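Roussel's second record came out in May and I've been playing it most evenings since. It has 11 fewer guitars than the first one, or it feels that way, and a lot more piano.

I bought it on vinyl from Jodix, the shop on the corner in Randdale that used to sell mostly used jazz. They had it up front for once. I paid too much, but the pressing is quiet and the sleeve is nice and heavy.

Side one is the better side. The opener takes a while to get going, then the drums come in and it stays at that level for the next three songs. The fourth track, "Collov," is the single, and it's the one I skip. The chorus repeats too many times and the strings at the end don't add much. 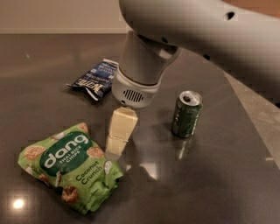 Alcides Frota wrote to me after my last post that I was wrong about the single and that it only makes sense live, where the band stretches the ending and drops the strings completely. He saw them on Sunday and said it was the best thing in the set.

He may be right. I haven't seen them play since the first tour, in a room that held 121 people and was half full. They did 59 minutes with no encore – the singer had a cold – and I still went home happy.

Side two is slower. There are two ballads in a row, which I would have split up, and then a long closer with just piano and voice. I've started putting that one on first.

My copy is number 1093, written in pencil on the inner sleeve. The next show near here is in a bigger hall and tickets are $17, so I'll probably go.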